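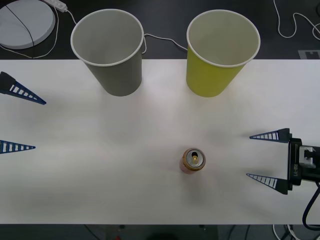
Rosalba Costa told me over coffee that she didn't mind the arms clearing cups, she minded being asked to stand next to them and clear up after them. She has worked in the canteen at Kuipers for 20 years. I have thought about her remark more than about anything in the company's announcement.

The announcement came in May. Two-armed robots would take over table clearing, first on trial and then on every floor. Staff would be "freed for guest-facing work." Of the five people on the clearing shift, three were moved to the counter and two were told to watch the machines and step in when needed.

I don't object to the trial. Picking up cups and cans is dull work, and it is hard on the wrists and back. If an arm can do it, let it. My complaint is about what was left over. Clearing used to come with walking, talking to people and deciding which table to do first. Watching comes with none of that - you stand, you wait, and you are blamed if you step in too late.
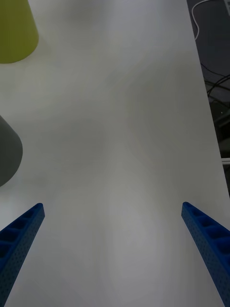

Does the person watching need to be paid more than the person who used to clear? I think so, because the job now asks for steady attention and carries responsibility for equipment that costs more than a year's wages.

Refugio Tapia, who manages the floor, disagrees with me. In his view the work is lighter, so the pay should stay where it is. He is right that it is lighter on the body. He hasn't done a full shift of it, and I would like him to try one before the rates are settled.

I would also rotate people. Two hours watching, then the counter, then back. Nives Lombardi suggested this in the first week and was told the schedule software couldn't handle it. Schedules were written on paper for years, and they can be again until the software is fixed.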